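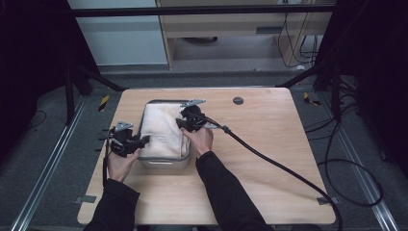 A folded off-white cloth in a rectangular stainless-steel tray.

Cloth tray

A cloth tray is a shallow, open container used to hold one or more folded cloths within reach of a table, counter or workbench. Most are rectangular, with low walls and rounded corners, and are made of stainless steel, enamel or molded plastic. The name covers several objects sold for other purposes, among them baking pans, instrument trays and the lower halves of serving dishes whose lids have gone missing. A baking pan becomes a cloth tray when a cloth is put in it, and is generally slow to change back.

Form

The walls of a cloth tray are kept low so that a hand can get in from the side. Rounded corners make it easier to wipe out, a job that falls, with some inevitability, to the cloth. Steel trays often have a short handle at one or both ends, bent outward from the wall. Handles are useful for carrying and for catching on sleeves.

Older household manuals recommend a tray slightly larger than the folded cloth on all sides. In practice the cloth is folded once, with care, on the day the tray is bought, and afterward expands to fill whatever space it is given. A cloth that rises above the rim is described in the trade as "crowned." Outside the trade it is described as needing to be folded again.

Folding

Three folds are in common use. The quarter fold, in which the cloth is halved twice, is the simplest and gives a square that fits few trays. The letter fold brings two edges over the middle and suits a long tray. The tuck fold, taught for many years at the Surnthorpe school of housekeeping, turns the loose corners under so that only a smooth face shows. It takes two hands and a flat surface, and it survives until the cloth is next needed.

A fourth method, the press, consists of pushing the cloth down at the corners until it stays inside the walls. It appears in no manual and is by far the most widely practiced.

History

Trays set aside for cloths are listed in the inventories of the Verport hotels, where each dining room kept one on a side table. An inventory of one hotel records 204 trays and 200 cloths, a gap that was noted every January and never explained. The hotels' suppliers, Robichaud, later sold a steel version to private homes as the Carnuvari tray. The catalog gave it the order number 723 and called it "a place for the cloth," a claim that has held up better than most catalog copy.

Care

Steel trays are washed in warm soapy water and dried before use. A damp cloth left in a tray will mark the metal over time and acquire a smell of its own, so the two are best aired separately. Cloths in off-white and other pale shades show stains early - this is considered an advantage by people who do laundry often and a defect by everyone else.

See also

Dishcloth
Napkin folding
Serving tray
Tea towel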